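Appeals Panel Upholds Stay on Hetstead Records Contract

March 2021

A state appeals panel has left in place a stay that bars the city of Hetstead from carrying out its electronic records contract with Rolenent, and has given the city 8 weeks to file a full response.

The two-page order continues a stay first granted in February by the district court. It applies to the transfer of any further case files, land records or permit histories to the company. It does not require the city to take back files that have already been moved.

The challenge was brought by Hägglund, a records firm that submitted a bid for the same work. In its petition, the firm argues that the city changed the scoring rules after bids were opened and did not publish the change as the municipal purchasing code requires. The city denies this. It says in its reply that the change corrected a clerical error and had no effect on the ranking of the bids.

Rolenent, which was allowed to join the case as an interested party, asked the panel to lift the stay on the ground that delay would place older records at risk. The panel declined. It found that the city had continued to serve the public from its existing system and had not shown that harm would result before the case is heard. 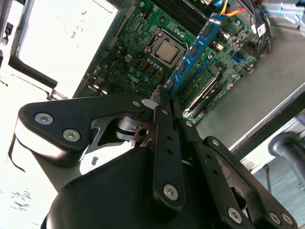
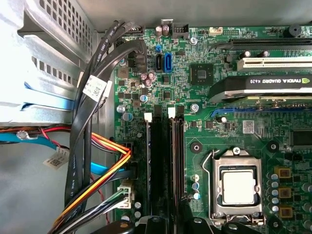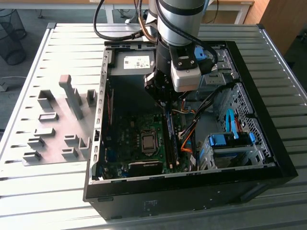
Desktop computers with their cases open for access to the parts inside.

The panel also took up a separate question on access to the bid documents. Hägglund had asked for 500 pages of scoring sheets and internal messages. The city released 256 pages and withheld the rest, stating that they contained trade secrets or legal advice. The panel directed the city to give the district court a list of each withheld page, with the reason for withholding it, so that the judge may review the pages in private.

A request by the residents' group Prurum to be heard in the matter was granted in part. The group may file a written brief on public access to land records, but it may not present witnesses. Its request to recover filing costs of $2,000 was denied without prejudice, and may be raised again once a final judgment is entered.

The order does not decide whether the contract is valid. That question remains before the district court, which must rule on the purchasing code claim before it considers whether the bids should be scored again.

The city attorney's office said in a written statement that it would comply with the order and that counter service at the records office would continue during normal hours. Residents who need certified copies may apply in person or by mail. Requests filed before the stay was granted will be handled in the order in which they were received.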